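## Chapter 3: Looking after the hand-held gripper

In the Rusedberg workshop the same small cell has been in use since July. It has a square table, a toy oven and two hand-held grippers of the Andach type. In Chapter 2 you learned how to put the cell together. Now we come to the work which keeps it in order – the checks before a session, the cleaning of the fingers, and the changing of worn parts.

A gripper of this kind has no motor. The operator opens and closes it by hand, and a marker cube tells the software where the tool is. If the cube sits a little crooked, every position recorded that day will be wrong by the same amount. Our students at Istham once had to throw away 471 recordings for this reason.

Before you begin, read the service sheet (form 1134) and keep it near you. You will need a soft cloth, a small hex key and a light object for the grip test. We use a toy apple, but any smooth thing of that size will do.

The grip test is done at the table, with the straps on and the cable connected. Open the fingers fully, bring them around the object, and close them slowly. Both fingers should touch at the same moment. Do this three times, then look at the cube again.

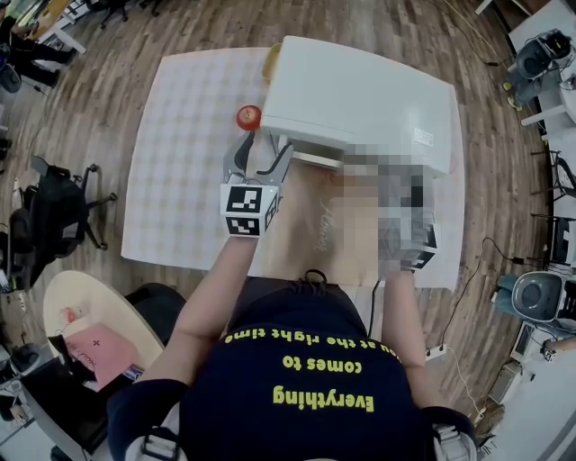

*Fig. 3.1. Gripper with its fingers open around the apple. The marker cube is mounted just behind the fingers.*

If one finger arrives late, do not bend it. Loosen the screw at its base by half a turn, as shown in the Camenzind method in Section 3.2, and repeat the test.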